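Clerden Community Help > Computers and Gadgets > Second-hand and Repairs

Is a used office workstation a daft thing to buy for home?

Posted by Gregor Imrie, 24th September

My old computer has started making the sort of noise that in a car would have you pulling over. I'd like to replace it without spending proper money. A clearance place on the Kereama estate is selling ex-office workstations, the big tower kind, and the chap there was very keen that I should take one away, possibly because he was tired of walking round them.

I use a computer for letters, the allotment society accounts, far too many photographs (9 years of them, mostly of the same dog) and the odd film. I don't play games. My wife would like it to be quiet. I would like it to start before the kettle boils.

Things I don't know: whether these old office machines are worn out by the time they're sold off, whether the memory can be added to by a person of ordinary clumsiness, and what I ought to look at before handing over cash. The one I fancied has no hard drive, which he described as a "security feature".

Jin-sol Cho
Top contributor, 3000 replies

Not daft. I've been running one since a July clear-out at work and I'm typing on it now. They were built to be left on in a warm office by people who hated them, so they put up with a lot.

What I'd check, in the order I'd check it:

Ask to see it switched on. If he can't find a power lead in a shop full of computers, go home.

Get the exact model number and look up which processors and memory it takes. Workstations can be fussy. Some want a type of memory that an ordinary home computer won't touch, and the other way round. Sticks that look the same to you and me may have the notch in a different place, and no amount of leaning on them will change that.

Look up whether it will run a version of Windows that still gets updates. Plenty of cheap ones won't, and that is often why they're cheap. If you're happy with Linux, ignore this paragraph and enjoy your smugness.

Ask what the power supply is. Many of the big makers use their own shape of supply and their own plugs, so when it dies you can't just pick one up in town.

The missing drive is normal. Firms take them out before selling. Budget for an SSD, and that's your kettle problem dealt with too.

On adding memory: switch off, unplug at the wall, hold the power button in for a few seconds, touch bare metal on the case, then lay the thing on its side so you're pressing down and not sideways. Open the clips, match the notch, press both ends evenly. It takes more of a push than feels polite. The manual will tell you which slots to fill first, and do read that bit – mine sulked and beeped until I moved one stick along.

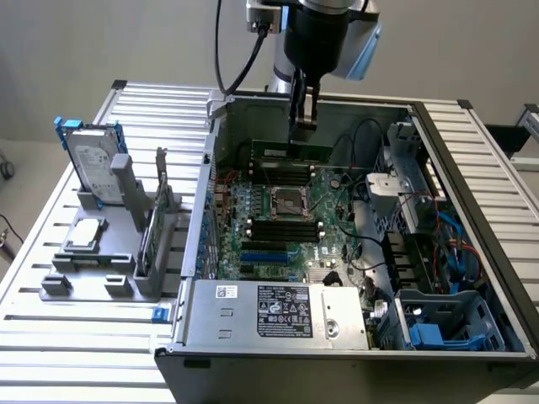

Memory going in at the upper bank of slots, side panel off. The square socket in the middle is for the processor.

Quiet is the hard one. Mine is fine on letters and sounds like a hairdryer on video editing. Clean the dust out first and see what your wife says. Mine gave up enough fluff for a second dog.

Felik2000

just get a laptop mate. my brother in law had one of those towers and it weighed more than the desk

Sarnari Sue

I'd go along with Jin-sol on most of that, but look at the electricity as well. The big ones can draw a fair bit even when they're only sitting there looking at the dog. A plug-in meter will tell you. We swapped ours for one of the little office boxes, the size of a hardback, from the same sort of clearance place. It does letters and photographs perfectly well and lives behind the bread bin. The drawback is that there's hardly any room inside, so if you want several drives for the pictures, you're back to the tower.

Whichever you buy, get the photographs backed up before the old one stops making the noise.

Gregor Imrie

Thank you all. I rang and he has found a power lead. Going to look at it tomorrow with a torch and a stern expression. Felik, my desk is from the same clearance place, so I take your point about the weight.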